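Shape sorters, and the case against them

November 2, 2022

I have been promising for weeks to write something about shape sorters, mainly because I keep getting asked what to buy for small children and I keep giving a grumpy answer. So I may as well give the grumpy answer in full, once, and then I can send people the link.

My position, going in, was that the shape sorter is the most oversold toy on the shelf. Every box tells you it teaches problem solving. The one that came into our house in September, from the toy stall at Pillevbridge market, said it would "unlock 100 moments of discovery", which is a suspiciously tidy number for a board with some holes in it. I'd like to see the list. I suspect that by moment 80 they were down to "child sits near board".

What I can report is what happens at our kitchen table. A block gets picked up. It gets banged on the board, then it gets licked, then it goes on the floor, and if you are lucky it comes back and is pushed at a hole it doesn't belong to with quite alarming force. After a few weeks of this the right block does end up in the right hole more often. Is that geometry? I don't think so. I think a lot of it is remembering that the green one goes over there, and you could teach the same thing with a row of mugs.

This is my main complaint, in fact. If every shape has its own colour then you can't tell what the child has learnt. I did a very unscientific test with some blocks borrowed from my sister's old set, which are all plain, and the confident little expert of the morning was suddenly a beginner again by lunch. I felt a bit mean. I also felt right, and I'm not going to pretend I didn't enjoy it.

The second complaint is the fit. The cheap sorters seem to come in two kinds. Either the holes are so generous that practically anything drops through, or they are so tight that an adult has to waggle the piece in at exactly the correct angle. We had a Sodine one on loan from the toy library that was firmly in the second camp. I spent a whole evening on the pentagon. A pentagon is a horrible shape to hand to a toddler anyway, because it looks the same five times over but only if you've turned it just so, and if you're out by a small amount it simply sits there on top looking smug. Squares are bad enough.

The third is storage, and I know that's dull, but I live in a small flat. Boards are flat and blocks are not. The Katene set has a drawstring bag, which sounds like a good idea until you realise the board doesn't go in it. So the bag lives in one place, the board lives behind the bread bin, and the tall pieces live under the sofa.

Now for the part where I have to be fair. I did not expect to like the flat board kind, where the blocks stand up in the cutouts, and I do prefer it to the cube with a lid. With the cube, the block vanishes and the game is over until a grown-up tips everything out. With the board you can see what's been done, and a tall piece is easy to get hold of, even for someone whose grip is mostly enthusiasm. Pulling them out again seems to be the favourite bit by a long way. The boxes never mention this. There's no "unlocks 100 moments of taking it all apart".

I'm less convinced by the price of some of them. A reader sent me a link to a Niltgate board that costs more than our toaster did, and the only difference I could find was the word "heirloom". Nobody is going to be left a shape sorter in a will. Buy a second-hand one, check that all the pieces are there before you hand over any money, and run your thumb round the edges of the holes for rough bits.

If you already have one and it's being ignored, try putting out the board with just a couple of blocks and leaving the rest in a drawer. That worked better for us than any amount of cheerful demonstrating from me. Or leave it a month. They do come back to it, usually when you've just decided to give it away.

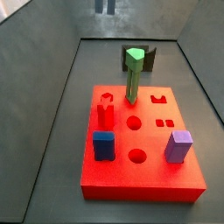

Red-orange board, blocks upright, and the tall green one with its pentagon top.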